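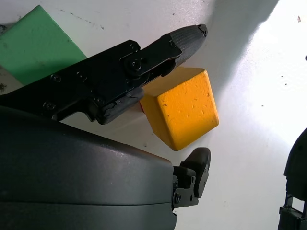 Gladys Mfaume

Stilto blocks, readme
last touched 2022-11-23

Notes for whoever gets the block set next. Short because I'm packing up the rest of the shelf too.

What it is: painted toy blocks, bought second hand in one lot from a nursery in Cindton that was closing. Cubes and flat rectangular pieces, mixed colours. 59 pieces when I signed for them in August. Photos of them are in the photos folder, 1,190 files, all on a white tabletop. Labels in labels.csv, one row per photo.

Columns
file - file name
colour - one word, lower case
shape - cube / flat / other
wear - 0 to 3, see below
note - free text, mostly empty

Wear scale
0 as new
1 small scratches
2 scratches plus dents or chips, corners going round
3 bare patches, paint properly gone

The yellow cube at the top is a 2. Quite orange in some light, we still call it yellow. Please dont add an "orange" label for it, Martim did and I spent an evening changing them back. The pale green goes down as green, not mint.

Wear was scored by me and Godfrey Athumani seperately, then we argued. Where we couldn't agree the higher number stands. Score the whole block, not just the side facing you.

Known problems
- shadows under the lower edges, easy to mistake for dark paint
- red ones half behind other blocks: label the front block only
- about 500 rows still have no wear score
- "flat" used for two thicknesses, should be split

Storage: lidded tub, dry shelf. Wipe with a damp cloth, no soaking, the paint lifts. Chipped bits go in the envelope taped to the lid.

Fine to use for teaching, ask before passing on. Questions to me or Shabani Waweru.

Todo: wear scores, split flat, a better lid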